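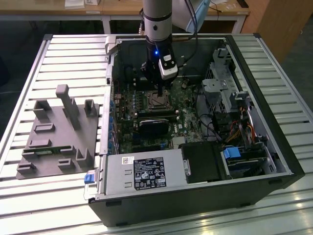
Open Dell desktop on the bench.

Drunthorpe and Didorley Home Computer Loan Scheme
Second progress report to the Núñez Fund
Prepared by Horacio Echeverría, scheme manager

Where we are

The scheme lends desktop computers to households in Drunthorpe and Didorley that have none. The grant covers two years and we are now a little past the halfway point. This report covers the months since the last one, up to the end of April.

We have 88 computers out on loan, all with a signed agreement. The target for this stage was 75, so we are ahead on loans. We are behind on home visits and on the Didorley drop-in, and both are dealt with further down.

Most borrowers are parents with children at secondary school. The next largest group is adults applying for work or for benefits online. We had expected more interest from pensioners. Several came to the open morning at Drunthorpe library, but most of them went away wanting help with their own phones, and we passed their names to the library staff.

Donated machines

Donations come mainly from offices that are replacing their equipment. They arrive in mixed condition and we don't accept laptops any more, as too many came without chargers and the batteries were poor. Desktops take up more room but parts can be moved from one to another.

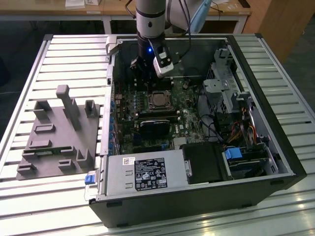

Storage is the main limit. The unit at Didorley was full by February and we had to turn down one large offer. We have since agreed the use of a second room on the same corridor at no extra rent until the end of the grant. Shelving for it cost 300 pounds and came out of the equipment line.

Every disk is wiped and logged before a machine goes out. The Fund asked last time whether donors receive proof of this. They now get a one-page certificate with the serial number on it.

Home visits

The plan was for each borrower to have a visit in the first month. We managed this for a little over half. The evening slots filled up quickly and the daytime ones did not, and one of our two visitors was off for six weeks. We now offer a phone call first and a visit only where the borrower asks for one. Early signs are that most people are happy with the call.

Broadband is still the most common problem. A computer is of limited use in a house where the only connection is a phone with a small data allowance. Mindside, who run the advice desk in Drunthorpe, have been helping borrowers apply for social tariffs, and we would like to put this on a proper footing next year.

Spending

We spent 2,877 pounds in the period against the equipment and parts line, including the shelving. Travel is underspent by about 700 pounds because of the missed visits. We ask the Fund's permission to move that sum to printed guides and to keyboards, which wear out or get lost faster than anything else we lend. 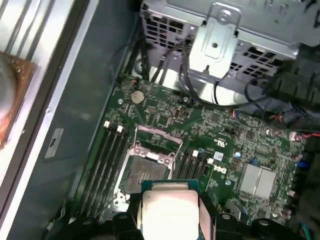 Plans for the next period

Open the Didorley drop-in on one afternoon a week, from 2 pm to 4 pm. The church hall has confirmed the booking.

Finish the borrower guide and have it translated into Polish and Romanian.

Write to all borrowers whose first year is nearly up, asking if they want to renew or return the machine.

Send the Fund a revised budget showing the travel change, if it is approved.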